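Faint rings in the bottom of plastic bowls – wear or molding?

lobo_kitchen
Joined: January
I have a set of Fevora mixing bowls, bought used. After 15 runs through the dishwasher I started noticing circular bands in the plastic. They don't wipe off and I can't feel them with a fingernail. Is the surface breaking down, or were they there from the start? I use them for bread dough and for salad.

Illum
Molding, most likely. Melt enters at the center of the base and spreads outward, and small changes in flow or cooling can leave bands in the color. Detergent wear is usually patchy and dull. Check whether the rings share one center.

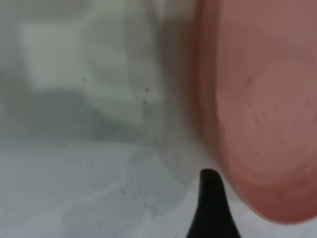 lobo_kitchen
Rings on a base say little about strength, from what I've read, but I'd still like to know before I put hot stock in one. The pink one has the bands in slightly lighter and darker pink, very faint, plus a few tiny dark specks. The specks don't move when I scrub.

Lorham
I disagree with Illum. Concentric marks can also come from a hand mixer. If the beaters touch the base while you turn the bowl, you get circles. I retired a whole set for that, 6 bowls, all scored the same way.

Illum
Scoring can be felt, and the first post says these can't. Specks are a separate question. They could be scorched resin from molding, or pigment that didn't disperse.

Lorham
A fingernail is not much of an instrument. Drag a cotton ball across the base. If fibers catch, it is scratched.

lobo_kitchen
Cotton ball test done at 13 spots, no fibers caught. I do use a hand mixer, though only in the steel bowl.

Lorham
Then I'd lean toward molding for the rings. I would still keep stock out of it unless the underside gives a temperature limit.

Illum
Agreed on the stock. Fill it with hot tap water first, leave it 15 minutes, and see whether the base rocks on a flat counter afterward.

lobo_kitchen
No limit on the underside that I can find. Stock goes in the steel bowl, dough stays in the plastic.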